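Kitchen Things from Pelamdale – Gallery

Welcome to our small gallery. We collect ordinary kitchen objects which people in Pelamdale use every day, and we show them with a few words only. The collection has now 158 pieces. Most of them are not old and not expensive, and many were given to us when a household moved or made the cupboards smaller.

In this part we show things for washing, draining and straining. We chose this subject in October, when the kitchens in the valley are full of beans, late plums and mushrooms, and the sink is busy from morning until evening. More pieces from the same shelves will be added when they are cleaned and written in our list.

The pieces can be visited every Thursday in the reading room on Dovureck Street. Please touch them if you like – they are made for hands.
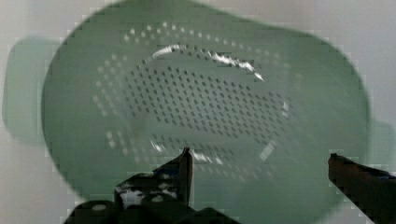

COLANDERS AND STRAINERS

Colander, sage-green plastic. The rim is a wide oval, and the small holes follow the form of the bowl, in straight rows on the floor and in curved bands on the sides. Near the rim the plastic is left smooth.

It came to us from the Guzmán household in Lolden, together with a box of jar lids and two wooden spoons. The family used it mostly for salad and for washing lentils. We like the quiet color, and we like also the raised ring around the base, where the light stays when one looks from above.

A note about care, because visitors often ask: wash the colander soon after the pasta, before the starch becomes dry in the holes. A soft brush from the outside works better than a sponge from the inside. Do not put it on a warm stove, also not for a moment.

If you have a strainer or a sieve which you do not need anymore, we are glad to receive it. Please write on a paper where it was used and for what. For this section we have still place for 30 pieces.

Next section: Bowls and basins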